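Tekeo Hand-Held Gripper Kit, Pair

Sold by Sutside Workshop Supply
Item 905
In stock, ships from Herkholm

Overview

The Tekeo kit makes two hand-held grippers for recording household tasks at home or in a shared workshop. Each one has a white body with a trigger grip and a pair of black jaws on pivot joints. A camera mount sits behind the jaws. You supply the camera.

One person can run both grippers, or two people can take one each. Recordings can be used to train a robot arm fitted with the same jaws. The kit does not include an arm.

What's in the box

Printed body shells, left and right, for two grippers
Jaw members, pivot pins and end knobs
Trigger springs, plus two spares
Two camera mounts
Screws, hex key and printed build guide

Tools you need

Small Phillips screwdriver
Flush cutters
Fine file for cleaning up the pivot holes

Specifications

Camera mount thread: 1/4-20
Build time: 60 minutes per gripper
Spring rating: 2000 trigger pulls
Finish: white body, black jaws

Building and first use

1. File the pivot holes until the pins turn freely. Do not drill them out.

2. Fit the jaws to the head and hand-tighten the knobs. Squeeze the trigger a few times. The tips should meet in the center.

3. Close the body shells around the trigger. Leave the last screw a quarter turn loose until the spring is seated.

4. Mount the camera and check that both jaws show in the lower part of the picture.

5. Start with cloth on a mattress. It is soft on the tips and easy to reset. Pinch a corner, lift, and let go before trying a full fold.
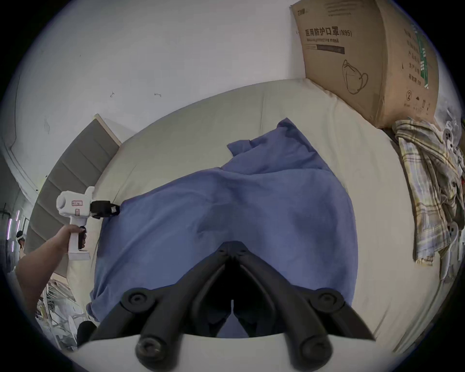
6. After the first session, retighten the knobs and check the pins for wear.

Spare parts

Jaw sets, springs and pins are sold separately. The older Wickramasinghe jaws fit this body, but they need the long pins.

Returns

Unbuilt kits can be returned within 60 days. Filed or assembled parts cannot be returned. Missing parts are replaced free of charge.

Page updated Feb 24, 2026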